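Ketov Military District Records Portal
Support Desk: Case Log
Subject: Conscript service records showing incorrect contract status after transfer
Category: Personnel data / Call-up and discharge
Priority: High
Status: Closed, with one follow-up item
Opened: 2019-03-31

Summary of the fault

The Ustley recruitment office reported that a number of conscripts transferred to the Gindmont training garrison were shown in the portal as serving under contract. The entries concerned were made during the spring transfer. The paper files held at Ustley record all of these men as conscripts serving their statutory term, and no signed contract has been found for any of them.

The error affects pay grade, leave entitlement and eligibility for posting outside the district. The last of these was the reason for the priority given to the case. Under standing instructions, a conscript may not be placed on a posting list for duty beyond the district boundary, and the portal relies on the contract status field to enforce this.

Reported by: Triin Vasiliauskas, Ustley recruitment office
Assigned to: Wondimu Belay, records support

Entry 1 (Belay)

The report has been received and the fault confirmed. A search of the Gindmont intake returned 114 records created by transfer. Of these, 58 carry the contract marker "C2" with no contract number and no date of signature. The form should refuse such an entry when it is completed by hand. It appears that the check is not applied when records arrive by bulk transfer.

Pending further investigation, the affected records have been locked against inclusion in any posting list. The garrison duty officer has been informed by telephone and has confirmed that no list has been issued from these records.

Entry 2 (Vasiliauskas)

The Ustley office asks that the records are not corrected automatically. Two of the men named on our list applied for a contract before transfer and later withdrew. Their files contain application forms, and we would not wish these to be read as signed agreements. We are sending copies of the call-up papers for comparison. The copies will follow the order of the intake register, not the alphabet.

We also ask that families are not contacted until the position is settled. The office has already received enquiries from parents who saw the word "contract" on a pay notice.

Entry 3 (Belay)

Copies received and compared. All 58 call-up papers agree with the Ustley register. The two withdrawn applications are marked as such and bear the stamp of the office.

The cause has been traced to the transfer template. Ustley sends the service category in the seventh column and the clothing issue code in the eighth. The Gindmont template was altered at the last revision and reads them in the opposite order. Where a man had been issued kit under clothing code C2, the portal accepted this as a contract marker. Men issued kit under other codes were entered with the category left blank, which the portal treats as conscript. Their status is therefore correct, although the field must still be completed.

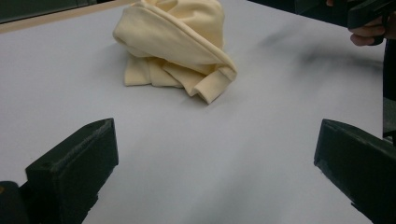
Kristaps Urbonaitė asked whether the same template had been used for the autumn intake, and whether any conscript from that intake had been posted on the strength of a wrong marker. In his view the district legal office should be told in either case, as a posting made in error would have to be reported whether or not the man had since returned.

Entry 4 (Belay)

In answer to the question above, the autumn intake was loaded with the earlier template. A full check of that intake has been run and no contract marker was found without a contract number. The result has been passed to the legal office with a copy of this log.

Entry 5 (Tobias Quintanilla, system maintenance)

The column order has been restored in the Gindmont template. The bulk transfer now applies the same checks as the hand-entered form: a contract marker will be refused unless both a contract number and a date of signature are present. Refused rows are written to a separate file for the sending office. The transfer accepts up to 100 rows at a time, so larger intakes must be sent in parts.

A test transfer was made with the Ustley file. The service categories and clothing codes were read into the correct fields.

Entry 6 (Vasiliauskas)

The corrected records have been checked against the register by two members of staff and are accepted. The lock may be lifted. Please confirm that revised pay notices will be issued under the original notice numbers.

Entry 7 (Belay)

Lock lifted. Pay notices are issued by the finance section and cannot be amended from this desk. The request has been forwarded to Ilze Ots, and will remain open as a follow-up item under the present case number.

Action required of other offices

Offices sending transfers to Gindmont should download the current template before their next submission. Files prepared on the withdrawn template will be returned unread. The template will next be reviewed in June, and proposed changes to the column order should be sent to records support in writing before that review.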